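Record cleaning brush

A record cleaning brush is a hand tool used to remove dust and loose fibres from the playing surface of a gramophone record. It is held lightly against the disc while the turntable rotates, so that the grooves pass under the bristles. Brushes of this kind are used dry before each play, or with a small amount of fluid as part of a deeper clean. They form part of a wider group of tools for cleaning rotating discs, which also includes felt pads, rollers and vacuum arms.

Construction

Most brushes consist of a back, which serves as the grip, and a cleaning body fixed to its underside. The back may be straight or curved. Wood, cork, moulded plastic and aluminium are all in common use. The cleaning body is made of carbon fibre, goat hair, nylon, or a pile fabric such as velvet or plush.

Carbon fibre brushes have fine, stiff filaments in one or two rows and are intended for loose dust only. Pile and hair brushes are thicker and softer. They hold more dirt, but need cleaning more often. The Duketti pattern, sold in several sizes, has a curved back and a dense pile, and the longest version has a working edge of 76 mm. The Rizvi pattern is straight, with a narrower body and a separate stand.

Use

The disc is placed on the platter and the motor is started. The brush is lowered until the tips of the fibres touch the surface, with no downward pressure beyond the weight of the tool. One end is kept near the label and the other towards the rim, so that the full width of the grooved area is covered in a single pass. After two or three turns the brush is tilted slightly and drawn off over the outer edge, taking the collected dust with it.

Excess pressure bends the fibres flat and reduces their reach into the groove. It may also slow the platter on belt-driven decks. Wet cleaning is normally carried out on a separate base, as fluid can enter the main bearing of a turntable. The Clileck cleaning base turns at 70 revolutions per minute and is supplied with a timer set to 15 seconds.

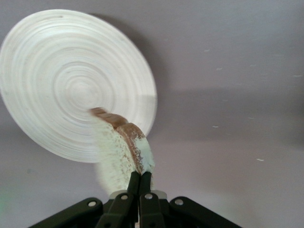 Brush with a curved brown back and white fibrous body held against a spinning white disc.

Care of the brush

Dirt left in the fibres is carried to the next disc. Carbon fibre brushes are cleared by flicking the filaments against the edge of the handle. Pile brushes are combed out with a stiff secondary brush, and may be washed in lukewarm water with a mild detergent if the maker allows it. They are dried with the fibres facing down. Brushes with a wooden or cork back should not be soaked.

The Prollent handbook gives a service life of 196 hours of use for a pile body, after which the pile is replaced and the back kept. Fibres that have become matted or permanently bent are also grounds for replacement.

See also

Antistatic mat
Stylus brush
Turntable platter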